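How Does a Robot Pick Up a Pot?
Grippers, and how people find out which ones work best

Pick something up. Anything will do – a pencil, a sock, an apple, the spoon from your cereal bowl. Now put it down again and think about what your hand just did.

You probably didn't have to think about it at all the first time. Your fingers opened to the right size before they even got there. They closed just hard enough. If the pencil started to slip, you squeezed a tiny bit more, and you did it so fast that you never noticed. Your hand is very, very good at this, and it has been practicing since you were a baby grabbing at people's noses.

A robot has to do all of that too, and it has a much harder time. This page is about the part of the robot that does the grabbing, and about how the people who build robots decide which kind to use.

What is a gripper?

A gripper is the thing at the end of a robot's arm that holds on to stuff. You could call it the robot's hand, and lots of people do, but most grippers don't look much like hands. Many of them have only 2 fingers. They face each other and slide or swing together, a bit like kitchen tongs or a clothespin.

Two fingers might not sound like enough! But try it yourself. Tuck away everything except your thumb and your pointer finger, and see how many things in the room you can still pick up. A book? A block? A cup by its rim? You'll be surprised how far you get. You'll also find a few things that are really annoying, like a flat coin on a smooth table, or a big ball, or a marble that keeps squirting away from you. Robots find those annoying too (or they would, if robots could be annoyed).

Different fingers for different jobs

Robot builders have come up with all sorts of fingers, and each kind has things it does well and things it does badly.

Flat metal fingers are thin and stiff. They can slide into narrow gaps, and they don't bend when they push on something. The trouble is that metal is slippery, and a shiny round thing held between two shiny flat things likes to spin or slide right out.

Rubber fingertips are grippier, like the soles of your sneakers. They hang on to smooth things nicely. They are usually thicker, though, so they don't fit into small places as well, and they wear down after a while, just like sneakers do.

Soft fingers are squishy and curl around whatever they touch. If you wanted a robot to pick up a ripe peach or an egg, you might choose these. If you wanted it to turn a stiff knob, you might not, because the fingers could bend before the knob did.

Suction cups aren't fingers at all. They stick to things by pulling air away, the way a bath toy sticks to the side of the tub. They're wonderful for boxes and windows and hopeless for a teddy bear. Do you see why? Air leaks in through all that fur, and the cup can't hold on.

So which one is best? Well, it depends on what you want the robot to do, and the only good way to find out is to try.

A fair test

Let's say you have two grippers on the bench. One is called the Clorkex and has flat fingers. The other is called the Baert and has rubber tips. You want to know which one is better at kitchen jobs.

You could have each one pick up a pot one time and see what happens. But what if the Clorkex dropped it just by bad luck? What if the pot was a little farther away when it was the Baert's turn? You wouldn't have learned very much.

That's why testers make a fair test. You may have talked about these in science class. In a fair test you change only one thing, and you keep everything else the same. If you are comparing fingers, then the fingers are what you change. The pot has to be the same pot. It has to start in the same place and face the same way. The arm should move at the same speed. Even the lights should stay the same, because the robot may be using a camera to see where it's going, and a shadow can confuse a camera.

Then you do it again. And again, and again, and again. In one big set of tests called Truvumari, each gripper gets 1000 tries. If one of them gets it right 900 times out of 1000, you know it's pretty good at that job, and you also know that it had trouble 100 times, so you can go back and look at what went wrong on those. The going back and looking is often the most interesting part of the whole day.

It takes a lot of patience. One testing notebook has 2698 lines in it, one for every single try, and quite a few of those lines just say "missed."

Why use a kitchen?

Robots in factories often do the same thing in the same place all day long. Kitchens aren't like that. A kitchen has round things, flat things, heavy things, shiny things and things that turn, and they're never quite where you left them. That makes a kitchen a very good place to find out what a gripper can do.

A real kitchen is big, though, and a bit risky to learn in. So a tester can use a play kitchen, like one you might have had when you were smaller. It has many of the same shapes without the boiling soup.

Eyes near the fingers

Before we go and look at one, there's something else you should know about, and that's the wrist camera.

Your eyes are up in your head, and your hands are a long way off at the ends of your arms. When you reach behind a cereal box, your hand disappears and you have to feel around. A robot can have a camera right next to its gripper. Wherever the gripper goes, the camera goes too, so the robot gets a close-up look at whatever it's about to grab.

It does make for some odd views. Things look tilted and sideways, because the camera leans whenever the wrist leans. The robot's own fingers are nearly always in the way, too. Imagine if you had an eye on the back of your hand! You would see a great deal of your own fingers, and you'd have to learn to look past them. 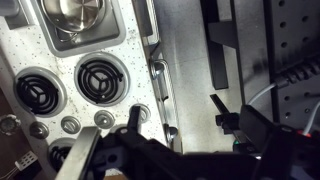
The view from the robot's wrist. Can you find the four gray knobs along the edge of the stove? One of them is partly hiding behind a black finger.

Now pretend you're the robot and think about what you would do with that stove.

Take the pot first, up in its square basin. It's stainless steel, and it's so shiny that it has bright streaks of light on it. You know right away that a streak is only a reflection. A computer has to learn that, and until it does, it may think the streak is an edge, or a completely different object. And the pot is round, so a flat finger touches it only along a thin line. A good plan might be to pinch the rim, with one finger inside the pot and one outside.

Next, the knobs. Each one has a raised ridge across the top, and that ridge is a lovely thing for a gripper with 2 fingers. Put one finger on each side, squeeze, and turn the wrist. You can do the very same thing with your thumb and pointer finger on a jar lid that has a bump on it. Without a ridge, you'd have to hold the whole round knob by its sides, and the fingers would have to open a good deal wider.

The burners are a different sort of puzzle, with their black spiral coils. A robot doesn't need to pick those up. What it needs is to know where they are, so it can set a pot down right in the middle of one and not half on and half off. Putting things down nicely is every bit as hard as picking them up! If the gripper lets go too high, the pot drops with a clang. If it keeps pushing down after the pot has landed, it's shoving on the stove.

There's also a long metal rail down one side of the stove, held on with silver bolts. A tester would want the arm to stay clear of that, and of anything else standing nearby. It isn't enough for the fingers to fit. The whole gripper has to fit too, with all its brackets and screws, and so does the arm behind it.

Try it at home

You can run your own gripper test, and you don't need a robot.

You will need:
a pair of kitchen tongs
two spoons
some rubber bands
a few things that won't break, such as a plastic cup, a sock, a block and a ball
paper and a pencil

Mark an X on the table with a bit of tape. Put the cup on the X. Pick it up with the tongs, count to three, and set it down again on the X. Write down whether it worked. Do that ten times, then try every one of your other objects the same way.

After that, hold the two spoons like a pair of fingers and do the whole thing over. Was anything easier? Was anything nearly impossible?

Now wrap rubber bands around the tips of the tongs and have another go. You've just given your gripper a new set of fingertips, and you haven't changed anything else, so that's a fair test.

If you want a harder one, close one eye. Most people find it trickier to tell how far away the cup is. Robots with only one camera have the same problem.

Give your grippers names if you like. Ours are called Dallow One and Dallow Two, and Dallow Two (the one with the rubber bands) is the champion at socks.

Words to know

Gripper: the part at the end of a robot arm that holds things.
Wrist camera: a camera fixed close to the gripper, so it sees what the gripper is reaching for.
Fair test: a test where you change one thing and keep everything else the same.
Reflection: light bouncing off something shiny.
Rim: the edge around the top of a pot or a cup.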